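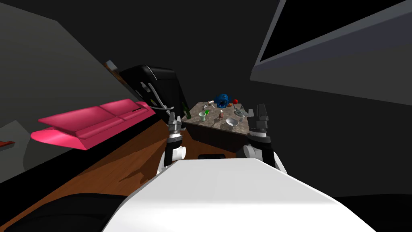 What is training load?

Training load is the amount of work a player does in a session or a week, together with the strain that the work places on the body. The first part is called external load and the second internal load.

We use cookies to remember your reading position. Accept | Manage settings

Chapter 12
Training load in court sports
Gintarė Rebane and Bo-ram Yeom

Opening remarks

Coaches in handball, volleyball and basketball have always kept some record of what their players do. For most of the history of these sports the record was a diary: the drills used, the time spent on each, and a remark on how the group looked at the end. A diary of this kind is still worth keeping. Its weakness is that it describes the session and says little about the individual. Two players who attend the same practice can leave it having done very different amounts of work.

The chapter deals with how that difference is measured. It assumes that the reader has worked through the material on energy systems and on the planning of a season, and it uses the terms introduced there without defining them again.

External and internal load

External load is anything that can be measured without reference to the player's response. Distance covered, number of jumps, number of sharp changes of direction and total weight lifted are all external measures. Court sports make some of these awkward. Distance is a poor guide on a small playing area, where a defender may travel very little and still brake and turn every few seconds. Jump counts are more useful in volleyball, less so in handball.

Internal load is the response. Heart rate is the oldest measure in regular use. It follows steady work well but lags behind short efforts, and a set of sprints may be over before it has reached its highest value. The alternative is to ask the player. In the session rating method, the player gives the whole session a score for effort on a scale from 0 to 10, and the score is multiplied by the length of the session in minutes. The product is expressed in arbitrary units.

Worked case

The figures below come from the second team at Misturitz, a handball club whose records were made available to the authors by its conditioning coach, Raimonds Sproģis. They concern one back-court player in a single week in March.

The player's hardest session produced a load of 440 units: 55 minutes at a rating of 8. The total for the week, including the match, was 3008 units. Taken alone, neither value tells the coach much. The weekly total has to be set against the same player's earlier weeks, and the single session against others of the same type.

The rating was collected by Stekard, a paper form filled in before the players left the hall. The club later moved to Eveo, which asks for the rating by phone. Žukauskas (see Further reading) compared the two methods and found that late replies tended to be lower than prompt ones. The delay should therefore be kept constant within a team - a late rating is usable, but it should not be mixed with early ones.

Limits of the method

A rating is affected by more than effort. Players who have lost, slept badly or been left out of the starting side may score a session higher than its content would suggest. Younger players often use only the middle of the scale until they have had some weeks of practice with it. Section 12.4 describes a way of introducing the scale to a new group.

Load figures are also unsuited to comparison between players. A value that is ordinary for one may be excessive for another.

Further reading

Byun, Hae-won. Jump counts and knee pain in youth volleyball.
Krūmiņa Handbook of Indoor Sports, part 2.
Žukauskas, Gintarė. The timing of effort ratings.

12.1 Choosing a measure

The first decision is whether the measure can be taken at every session. A simple record with no gaps is easier to interpret than a detailed one that stops whenever the team plays away. Equipment, staff time and the patience of the players should all be considered before collection begins.

Shares: 12 | Comments: 2
Contact | Copyright | Back to top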